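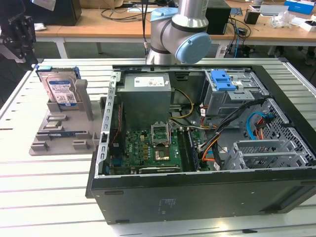
List: refurb-bench
Subject: Re: [refurb-bench] anybody living with the Bakeo cell from Clistel?
From: Mabaso bench room

On 12 Mar 2022, Hondcombe Repairs wrote:

> Hi all,
>
> We've been offered a trial of the Bakeo bench cell from Clistel, the one that does desktop towers. Arm, gripper, parts tray, the software, and a person who comes out and sets it up. We do mostly ex-office machines, a lot of them the same few models, and we have 600 coming in August from one customer, so the timing is tempting.
>
> The brochure says it swaps drives, memory and processors. I believe the drives. I'm having trouble believing the processors.
>
> What I'd like to know from someone who has had one in the building:
>
> 1. Is the tray any good or did you end up making your own?
> 2. How does it cope with cables? Our towers are full of them.
> 3. Can you walk away from it?
> 4. What did they not put in the quote?
>
> We don't have a programmer here. We do have a teenager on Saturday wages who is better with computers than the rest of us, if that counts.
>
> Thanks,
> Hondcombe Repairs

Hi Hondcombe, and hi everyone else who wrote to me off list asking the same thing (please just ask on the list, I'm only going to type this once!)

Yes, we've got one. We're past the trial and into paying for it, so you can take that as a review of sorts, though I have complaints and I'll get to them. It's been in the back half of our bench room long enough that people have stopped bringing visitors to look at it.

I'll go through your numbers in order and then add the stuff you didn't ask.

1. The tray

I like the tray. It's gray plastic with raised guides and slots, it sits to the left of the tower, and the idea is that every part has one place to be. Hard drives stand on end in it, still in their carriers, and small boards go flat in the slots. Our towers use the blue drive carriers, and those go in and out without a fight. Bare drives are fussier. If you get machines where somebody has thrown the carriers away, budget for buying carriers, or do what we do and keep a bin of them from the dead machines.

What I'd change is the color. Gray plastic, gray parts, gray morning, and you're hunting for a memory stick that is right in front of you. I put bits of colored tape along the edge and Clistel's setup person made a face, but it hasn't hurt anything.

We did make one thing ourselves, a stop for the tower to butt up against. The cell wants the case lying on its side with the panel off and it wants it in the same spot every time. Our table has a slatted top, which is lovely for bolting things to, and a strip of aluminum angle did the job. They sell a version of this. Have a look at the price and then go look in your scrap pile.

2. Cables

OK so this is the big one. It doesn't do cables, or not the way you're hoping. It can pull a SATA plug if the plug is sitting where it was sitting on the machine you taught it with. A loop of blue SATA cable that flops two fingers to the left is a different job as far as the arm is concerned. And the power leads! The yellow and black bundle coming off the supply likes to spring up right over the middle of the board, and the first week I watched the gripper go in for memory and come back up wearing the bundle like a scarf.

So now a human does cables. We lay the tower down, take off the side, move the power bundle out of the way, unplug the drive, and then press go. It takes us next to no time and it saves a lot of stopping. If you read the brochure closely there's a line about "prepared chassis" and this is what they mean by it. I'd have liked that line in bigger print.

3. Walking away

Depends what it's doing.

Drives, yes, I walk away. The cages in the model we see most have a bright blue latch on them and the arm finds that latch every time, I suppose it's about the easiest thing in the whole case to find. Lift, slide, over to the tray, done. I've gone and eaten lunch.

Memory, I stay in the room but I do other things. It's very good at seating sticks straight, better than I am at the end of a day. Where it trips up is when the little end clips were left closed by whoever was in there last. It pushes, it feels too much push back, it stops and beeps. Fine by me, I'd much sooner have the beep than a bent slot.

Processors. You're right to be suspicious, and I was too. It will place a processor into an open socket. It will not, on our version, reliably lift the metal frame on the socket or close it again, so we do that by hand: frame up first, let the arm do the placing, come back and lock it down. And I stand there the whole time. I've set the speed for that step down to 6 percent, which looks ridiculous, like watching somebody park a boat, but I sleep well. At the speed it shipped with I couldn't bear to look.

Is it worth using a robot for something where I'm standing next to it with my hand near the stop button? For one machine, no, I could do it faster myself. For a pile of the same model I'd say yes, mostly for my back and my eyes. My hands shake a bit and a processor is exactly the part I don't want to be holding over a socket at four in the afternoon.

Oh, and thermal paste: it doesn't. They told me there's a dispenser coming. They told me that at the demo too.

4. What wasn't in the quote

Let me find the paperwork. OK.

- The second gripper. You want it. The stock one is great on drives and clumsy on anything thin. Changing over is a couple of screws and a recalibration, so we do all the drives in a batch and then all the memory in a batch.
- Finger pads. They wear. They come in bags of 16, and you can't buy fewer. We're still on our first bag.
- Recalibrating after you bump the table. Free, but it eats your morning. Don't put it on a table that people lean on. We moved ours a little way off from the regular workbench after the third time somebody leaned over to get at a monitor.
- Somewhere for the cables to go (the robot's own ones this time). Ours hang off the back of the bench in a knot and I keep meaning to do something about it.
- Teaching a new model. The first few are included. After that it's $100 a model if they do it remotely, or nothing if you do it yourself with the hand guide, where you hold the arm and drag it through the moves. Your teenager will be fine at this. Mine is not a teenager and is also fine at it.

About your August job. I wouldn't count on the cell doing 600 towers by itself if the trial only starts that month. If they can get it to you earlier and your customer will let you have a couple of the actual model to teach it on, then I think it could carry the drive pulls, and drive pulls are the boring part anyway. Ask Clistel to bring the second gripper for the trial. They will say it isn't part of the trial package. Ask again.

Also get one of your own towers on the table for the demo! They'll want to bring theirs, and theirs is very clean inside with every cable tied back. I took along the ugliest one on our shelf, and it was a much more useful hour for both sides. They even changed something in the software afterward, the bit where it asks you to confirm the socket is open before it picks up the processor. That used to be a tick box at the start that you could click straight through, and of course I clicked straight through it.

Support, since someone off list asked: they answer email the same day and the phone is hit and miss. The manual is decent up to the chapter on the tray and then it reads as if it was written for a different tray. There's a corrected PDF if you ask for it. I can't attach it here, the list strips attachments over a certain size, but write to them and say you want the newer one with the drive carrier drawings in it.

I haven't tried it on small form factor cases and I'd love to hear from anybody who has. We've got a shelf of them and I'm scared of the hinged cages.

If you want to come by and watch it work before you sign anything, you're welcome to. Bring a tower, and bring your own carriers, I'm low on the blue ones.

Cheers,
Mabaso bench room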